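Imprimir | Enviar por correo electrónico

Unidad 4. Organización familiar de los desplazamientos largos

Apuntes del módulo Vida familiar y tiempo compartido
Departamento de Educación Familiar, Centro de Estudios Fenari – abril

4.1. Planteamiento

Se entiende por desplazamiento largo aquel que obliga a alterar al menos una comida o un periodo de sueño del menor. La duración en horas es un criterio secundario: un trayecto de tarde puede resultar más exigente para un niño de dos años que otro más extenso iniciado de madrugada.

4.2. Las paradas

El cuaderno de prácticas recoge el itinerario Werkdale–Prelinis, que una familia con dos hijos completó en 9 horas, con 4 paradas. La primera se fijó antes de la salida; las restantes se decidieron en ruta, según el cansancio de los menores.

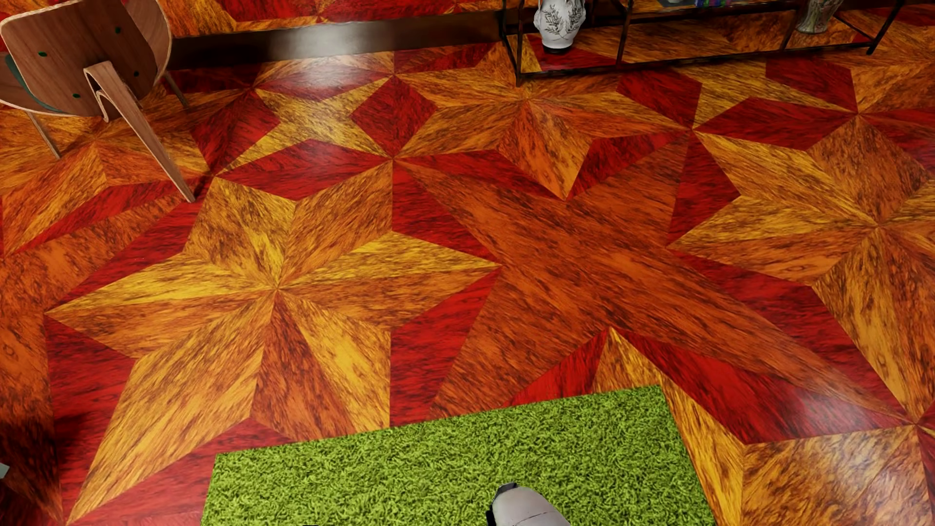
Conviene que la parada incluya movimiento. Permanecer sentados en una cafetería prolonga la inmovilidad del vehículo y suele trasladar el conflicto al tramo siguiente. El adulto que no conduce asume la vigilancia – también durante el repostaje – y el conductor descansa.

4.3. Alimentación y sueño

Se mantendrán, en lo posible, los horarios habituales. Los alimentos nuevos se reservan para el destino. En menores de tres años se respetará la siesta, aunque ello retrase la llegada.

4.4. Actividad para la próxima sesión

Elabore el plan de un trayecto con dos menores de edades distintas. Indique horarios, reparto de tareas entre los adultos y una alternativa en caso de retraso. Extensión máxima: 4.000 caracteres.

Contenidos relacionados
Unidad 3. El equipaje infantil
Unidad 5. La llegada al alojamiento
Lectura complementaria: Cuaderno Worku de rutinas familiares

Imprimir | Enviar por correo electrónico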